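**Shared kitchen at Callwood opens again after tile work**

May 23, 2025

The shared kitchen on the ground floor of the Callwood building is open again for residents. It was closed for 39 days while the old wall covering was removed and new tiles were put up behind the counter. The first residents came in this morning at eight o'clock, and by noon the booking sheet for the weekend was already full.

The kitchen serves 201 apartments. Many of these have only a small sink and a refrigerator, so the common room is important for people who like to cook a real meal or bake for a family event. The closing was first planned for December, but it was moved to spring after several residents asked to keep the room for the holidays.

"In winter we would have a very big problem," said Stamatia Vrettos, who lives on the third floor and teaches a soup class there on Tuesdays. "In April it is easier. People eat salad, or they go to their sister."

The work was done by Burnia, a small local company. Its foreman, Gavin Skinner, explained that the old wall was painted plaster and it had become yellow from the years of cooking. The residents were asked to choose between three kinds of wall, and the white tile with dark gray grout received the most votes. Mr. Skinner said he was glad about the dark grout, as a pale one shows every drop of tomato sauce after one month.

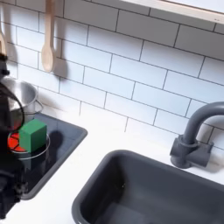 The counter was also a subject of long discussion. Some residents wanted a dark stone, which hides stains better. Others were afraid that the room, which has only one window to the courtyard, would become too gloomy. The white counter was finally chosen, together with a black glass cooktop. Wooden spoons now hang on the wall, and the residents are asked to put them back after they wash them.

There are some new rules too. One booking is for two hours, and a person can make no more than 4 bookings in a month. Every user must clean the glass of the cooktop before leaving, with the soft cloth only. Metal sponges are not permitted any more. Ifigeneia Sfakianakis, who keeps the booking sheet, said that the old cooktop was scratched so badly that the numbers for the heat could not be read.

Not everybody is satisfied with the rules. Periklis Konstantinidis, a retired baker, said two hours is too short for bread. "The dough does not look at the booking sheet," he told us. He has asked for a longer time on Saturday mornings, and the question will be discussed at the next meeting of the house.

The floor of the room was not changed. It will be repaired next year if there is enough money for it.

The kitchen is open every day from 8 a.m. to 10 p.m. Bookings are written on the sheet next to the door. The key deposit is 20 dollars, and it is given back when the key is returned.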